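Lab tour notes, Ledodau open day (September)

Typing this on the train back so forgive the mess. Will tidy later, probably won't.

Went because Merike Vītola gave a short talk at our place in spring and said come see it. So I did. Two buses, wrong entrance, sign-in sheet, sticker badge. Badge number 119. Missed the coffee. Group of 9 of us, mostly from small shops plus two high school teachers who asked better questions than the rest of us.

The lab is on the upper floor of the old Grender building. Half of it is real hardware behind a rope, half is desks where people drive robots in simulation. Tour starts at the desks. I had wanted the hardware first but the desks ended up being where I spent my time.

How it works, quick version. You sit down, headset on, a controller in each hand. Your hands move, the robot's hands move. Squeeze the trigger, gripper closes. Everything gets recorded, joint angles and all the camera views together, and one complete go at a task is one demo. They collect a pile of demos and train on that. The software is their own, called Cendilier. Task for the day was doors. Walk up to it, get the lever, push down, open. Sounds like nothing.

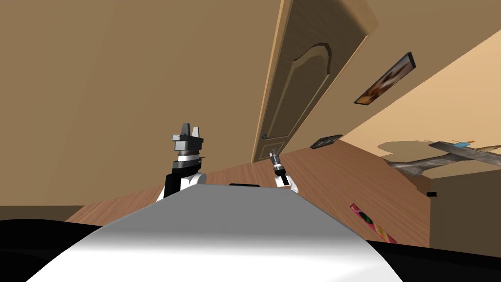

My turn came third. First problem is your own neck. The head view follows you, so if you slouch or cock your head to look at a hand, the whole room goes with it. At one point I had the floor climbing up to the right like a hillside and the door lying over at a slant, both arms stuck out in front of me, and no idea which way was down. The left arm looks huge becuase it's near your face, the other one tiny, and you keep misjudging reach. The operator next to me said move your feet first, then your hands, then stop moving your head. Wrote that on my arm. Also the grippers: leave them pointing up while you drive over and you have to swing the wrists around late, when you're already close to the door. Set them early.

Asked about the room. It's made up to feel like a home, picture on the wall, bits of clutter on the floor. They change the rooms between batches so the robot doesn't just memorize one. Merike said the total for doors was 3,185 demos so far, of which 456 got thrown out. Why thrown out? Mostly hesitation. A person stops to think, hand hovering, and the robot learns to hover too. I liked that. Same thing happens when you train a new guy on the press, he copies your pauses.

Other reasons for the bin: two hands fighting each other, arm clipping the door, operator drops the controller. One was a sneeze.

Then the wrist view. You can flip to it with a thumb button and everybody forgets it's there, me included. From the head you guess where the lever is. From the wrist you can line the fingers up on it properly.
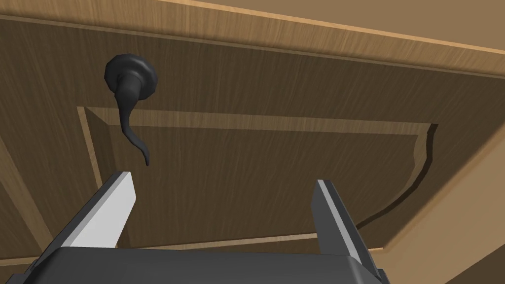
My first try I came in too fast and shoved the gripper flat at the door. Second try got a finger over the lever but pushed in when I should have pushed down. Third try fine, ugly but fine. They kept it! So somewhere in the pile there is one demo of mine, with a wobble in the middle.

One of the teachers did it clean on her first go. Plays a lot of video games apparently.

After that, through to the rope side. There they do it by hand, no headset. Arm goes slack, you grab it at the wrist and walk it through the motion, press a pedal to start and stop recording. They call that rig Cao, no one knew why. Much easier to feel what you're doing, you get the resistance of the lever right in your palm. But slow, and one person per robot, and your arms get tired. Merike's view is they need both: sim for volume, hand guiding for anything where force matters. She wouldn't say what ratio. Asked twice.

Questions I had written down and didn't get to:
- what happens with a round knob
- left handed operators, do they mirror the data
- cost of a seat per month
- does a bad operator get better or do they just let them go

Would I go again, yes. Wear flat shoes, eat before, the cafeteria shuts at 2. Ask for a desk near the window, the ones by the server closet are loud and you can't hear what the operator is telling you. They take group bookings Monday mornings, email the front desk, dont bother with the web form.

My stop next. Will add the bus numbers if I find the ticket.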